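The **Flikora bench** is a hand-guided gripper cell at the Hurnska workshop, built for the everyday business of picking things up and setting them down again. It has two black hand-held grippers, one for each hand, and a table covered with a white foam board. The bench is listed in the workshop's register as cell 11 - a number it has kept through every move.

## Setup

Setting up begins with the grippers, whose small teal-blue markers let the tracking follow each hand. Both are checked before anything goes on the board, and a short practice lift comes next, often with something soft-looking and round, like the black cap-like piece used with the wooden stand.

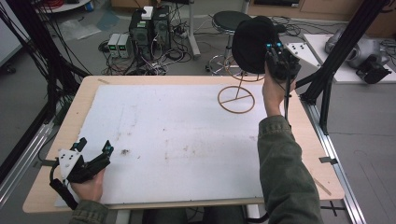 ## Upkeep

The foam board picks up smudges quite happily and is wiped down when the work is done, then swapped every July. Jaws are brushed clean, and cables get a patient look along their whole length - worn ones are replaced with Grgić part 283.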